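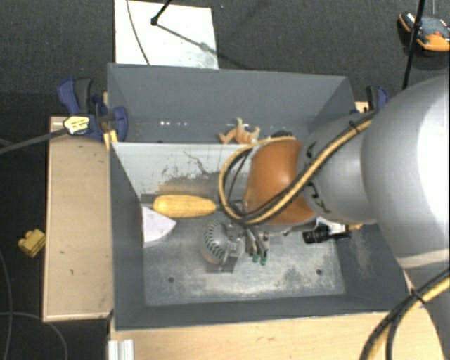
Karari's back line holds its height, at a cost

Karari went into the August break with the highest defensive line in the league, set an average of 42 meters from its own goal. The approach depends on the two center backs stepping up together when the opposing midfielder receives with his back to play. When the pass goes backward, the line gains five or six meters. When the midfielder turns, it drops at once.

The match at Codach showed both sides of the method. Karari caught the home forwards offside 17 times over the two league meetings, and for the first 60 minutes of the second one Codach had no shot from inside the box. The goal came from a throw-in. The left back stayed deep to cover the near touchline, the other three defenders moved up, and a runner from midfield was played onside by a wide margin.

Wosex took a different route and ended up with a 2-2 draw. Its striker stood in an offside position on purpose and left the first ball to a winger arriving from deep. Karari's center backs followed the striker on both goals.

The goalkeeper's starting position has changed as a result. He now stands near the edge of the penalty area when the ball is in the opponent's half, and clears first time with either foot. Sumampouw, the next visitor, plays few long passes and keeps its wingers wide, so the fullbacks will have more ground to cover between the line and the touchline.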